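Snack and Drink Station Check – Level 2 Breakout, Ronar House
Checked by: Ottó Vass. Comments to: Hongmei Jiang. February round, 8:40 a.m.

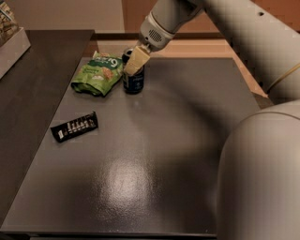
1. Tabletop
Dark grey top, smooth finish. Pass. The old form had a box for "surface integrity", and I still don't know what anyone was meant to write there.

2. Canned drinks
Dark blue can, stored upright near the back edge. I'd bring it forward a hand's width. Hongmei's note says the back edge is "low traffic". Maybe, but the 18 of us who use that door would disagree. Comment only, not a fail.

3. Bagged snacks
Green bag of puffed snacks, crumpled and leaning on the can. Seal and best-before date still to be checked by hand. The Winis guide says to reject any bag with "visible creasing". Every chip bag I have ever bought would fail that, so I've left it as a comment.

4. Bars
One in a black wrapper, lying flat. Allergen panel to be read and copied onto the card before anything goes out. Last round the card said "may contain nuts" for the lot – lazy, and no use to someone with a sesame allergy.

5. Storage temperature
Limit on the card is 40 degrees. Who came up with that? Chocolate is soup well before then. Query sent to Arnier, ref. 876. No reply.

6. Waste and recycling
Can refund bin: not inspected, room 172 locked. Carry over.

7. Sign-off
Passed with comments on 2 and 3. Items 4 and 5 open. I won't initial the "fully compliant" line until somebody can tell me what it's compliant with.

O.V.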